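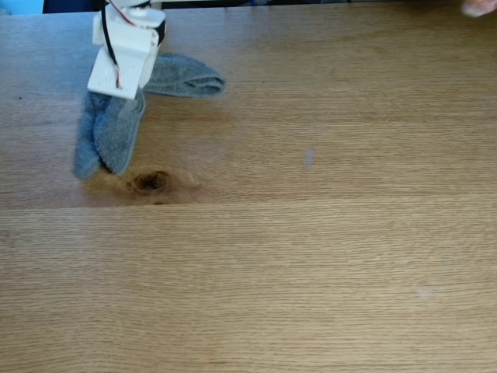

Towels go stiff and sour for one main reason, and it's the stuff we put in the wash to make them nice. I used fabric softener on everything for years (the blue kind, by the glugful) and couldn't work out why my kitchen towels just pushed water around the counter. Softener leaves a coating on the fibers, and a coated fiber doesn't drink. You notice it most on terry, like the gray towel on the wooden table, where all those little loops are supposed to be doing the work. So that was the first thing I gave up, and this page is pretty much everything I've changed in my laundry routine after that.

If your towels are already coated, strip them. Run them on hot with half your usual detergent and nothing else, then run them again with a cup of plain white vinegar and no detergent at all. They will not smell like salad, I promise! The smell goes off as they dry. One thing I have to say loudly: NEVER put vinegar in with bleach. Not in the same load, not one straight after the other in a drum that hasn't been rinsed. The two together make a gas you don't want in your house.

I do the vinegar wash every couple of months now. My neighbor Melahat Polat does hers with baking soda instead, half a cup straight in the drum, and her towels are lovely, so take your pick. Just don't mix the two in one wash thinking you'll get double the power. They cancel each other out and you end up with slightly salty water. 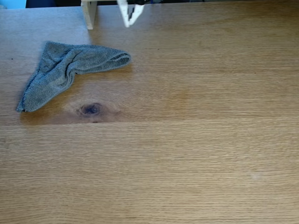 Detergent is the next thing. I used to fill the cap. The cap on my bottle has lines inside that you can barely see, and the line for a normal load is way down near the bottom – I'd been using close to three times what I needed! Get a marker and draw over the line on the outside. If you see suds sitting on the glass at the end of the rinse, you've used too much. And if you have hard water you may need a bit more than a soft-water house does, so go by the feel of the towels when they come out.

Now, drying. Give each towel one good hard snap before it goes in the dryer or on the line. It lifts the loops back up. I was taught this by Nabil Srour, who ran the laundry at the Miranda, a little hotel where I worked for two summers in college. There were 51 rooms and every one had a full set of towels, and that man could snap a bath sheet so it cracked like a firework. He'd send back a whole cart if the towels felt flat. I still do it his way: hold two corners, arms up, one sharp flick down, turn it around and do the other end.

In the dryer, medium heat. High heat bakes cotton and the loops get brittle and break, and that's what half of your lint is. Take towels out when they're completely dry but don't leave them going for another twenty minutes "just in case" (my husband's specialty). On the line they'll come out crunchy no matter what you do, so I give them ten minutes in the dryer afterwards on no heat, with two wool balls. I like the Gurnby ones but a clean tennis ball in a sock does the same job, only louder.

Stains! For tomato sauce, cold water from the BACK of the fabric, so you're pushing it out the way it came in. For grease, dish soap, a drop or two, rubbed in with your thumb and left for fifteen minutes. For coffee I do nothing special, it mostly comes out by itself. For turmeric, wash it, hang it in full sun, and repeat until you lose patience. I have one dish towel that has been yellow since last December and I've made my peace with it.

A few odds and ends:

Don't wash kitchen towels with bath towels. Grease travels.

Don't leave a wet towel in the hamper overnight. Hang it over the side first and drop it in when it's dry. If it already smells, that's a vinegar wash, see further up.

Wash new towels before you use them, twice if they're a dark color. And keep them away from anything with Velcro on it.

If a loop gets pulled, snip it with small scissors right at the base. Pulling it makes a run. Snipping doesn't hurt anything, terry isn't knitted.

Cut old bath towels into squares for cleaning and zigzag around the edges, or use pinking shears if you don't sew. My good pair is from Standano and I hide it from the rest of the family.

Clean the washer too. Wipe the rubber seal, pull out the drawer and scrub behind it with an old toothbrush (brace yourself the first time), and leave the door open a crack between loads.

For storage, I fold in thirds the long way and then in half, with the fold facing out, and clean towels go at the bottom of the stack so they all get a turn. I used to keep mine in a plastic tub with a lid and they always smelled a bit shut-in. Now they're on an open Avby shelf next to the bathroom door and they stay fresh, even the guest ones that hardly get used.

Somebody asked me about microfiber last time and I've got plenty to say on it, but it needs its own page. The short version is no softener there either, low heat only, and wash it by itself or it'll come out wearing all the lint from everything else.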